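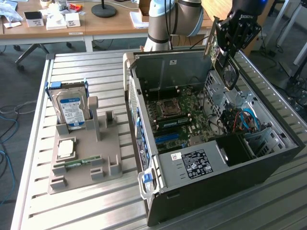
One member of the previous group asked whether a robot ought to be building a computer at all, given that a person with a screwdriver can fit a processor, a memory module and a hard disk in a few minutes and can feel at once when something is wrong. The objection is a fair one and these notes return to it in section 6. The short reply is that the computer is a convenient load of awkward parts, and that the skills practised on it carry over to other small assembly work done at home or at a shared bench.

Trestero Shared Workshop
Course 351: Assembly with a Small Robot Cell
Handout for Session 4: Fixtures, Reach and Order of Work

1. Scope

This handout covers the layout of the work area, the design of the parts fixture and the order in which parts are handled. Wiring of the cell and the safety circuit were dealt with in Session 2 and are not repeated. Members who missed that session must complete it before they may run the arm. The session lasts 140 minutes, of which the first 20 are given to questions on the written exercise.

2. The work area

The slatted aluminium table is used because anything placed on it can be fixed down. A computer case laid on its side, with the side panel off, presents the motherboard facing upwards, and most parts can then be approached from above. Parts that are fitted from the side, or that sit beneath a cage or bracket, are harder, and should be left until the simpler moves are reliable.

Before any program is run, the member in charge of the cell should check the following.

The case is held so that it cannot slide or tip when pressed.
Loose cables inside the case are tied back from the path of the gripper.
Any expansion card bracket that stands proud of the case is entered in the program as an obstacle.
The fixture is seated in its marked position.
The space between the fixture and the case is clear of tools.

The third point deserves attention. The gripper is wide compared with the parts it carries, and members tend to plan for the part and forget the fingers. A path that is safe for a memory module may still bring the body of the gripper against the drive cage or the power supply.

3. The parts fixture

A fixture holds each part in a known place and a known attitude. Without one, the arm must search for the part, and a camera and a good deal of extra software are needed. With one, a stored position is often enough.

The fixture in use is 3D-printed in grey. The hard disk stands upright in a slot, the processor lies in a square recess with its heat spreader uppermost, and the memory module rests in a long slot. Small holding blocks project from the base. Members who are drawing a fixture of their own are advised to begin with the part that is easiest to damage and to fit the remainder around it.

Points to observe when drawing a fixture:

3.1 Leave room for the fingers. The part must be open on the two faces where it will be gripped, for the full depth of the grip. In the Cukport exercise, allow 20 mm on each side.

3.2 Give each pocket a sloped edge at the top. The part will then settle as it is lowered, even when the loading is a little careless.

3.3 Do not make pockets tight. A part that must be pulled out may come free suddenly and at an angle. Print a single pocket as a trial piece before printing the whole base.

3.4 Support a part on its strong faces. A processor should be carried by its edges and must never rest on its contacts with any load above it. A memory module should not bear on its gold edge.

3.5 Mark the fixture so that it cannot be set down the wrong way round.

4. Order of work

The order below is the one used in the Cukport exercise. It may be changed with good reason, and the reason should be written in the log.

(a) Open the processor socket by hand. The retention frame is too fine for the present gripper, and the course does not ask members to automate it.
(b) Move the processor from its recess to a point directly above the open socket. Stop. Check the corner mark by eye before lowering.
(c) Close the socket by hand.
(d) Carry the memory module to its slot, align it, and lower it until it touches. The final push is made under force control, with the limit set by the tutor.
(e) Lift the hard disk and bring it to the drive cage. The bracket attached to the disk may be used as a guide but should not take the whole grip.
(f) Return the arm to its rest position and inspect the case with the power to the arm off.

Removal follows the same steps in reverse, except that the latches at the ends of the memory slot are opened by hand first. Members generally find removal the harder of the two. A part being fitted begins from a known place, whereas a part being removed may be held more firmly than expected.

5. Recording positions

Each stored position is to be named in the Etim file according to the part and the stage: for example, memory above, memory touch, memory home. Names such as "new2" or "final final" will be sent back. The approach position is recorded first and the contact position second, and the speed between the two is to be kept at the lowest setting throughout this session.

If the fixture or the case is moved, all positions that refer to it must be checked again. Members using the Arkudow template may instead re-teach the three reference points and let the template shift the remainder. The result should still be tried with no part in the gripper.

6. On the value of the exercise

With regard to the objection given at the start: for a single computer, the hand is quicker and will remain so. Setting out the fixture, recording the positions and testing the paths will take an evening or more. The return comes where the same move is repeated many times, or where the record of what was done matters as much as the result. Members planning a cell at home should put this question to their own project early, before buying an arm. Several jobs brought to the course have been better served by a good fixture and no robot, and such projects are accepted for assessment.

7. Preparation for Session 5

Bring a drawing of one pocket, with measurements taken from the real part. Hand drawings are accepted. State which faces will be gripped and mark the direction of approach with an arrow. Files for printing must be in the Cukport folder by Thursday; those received later will join the queue for the following session.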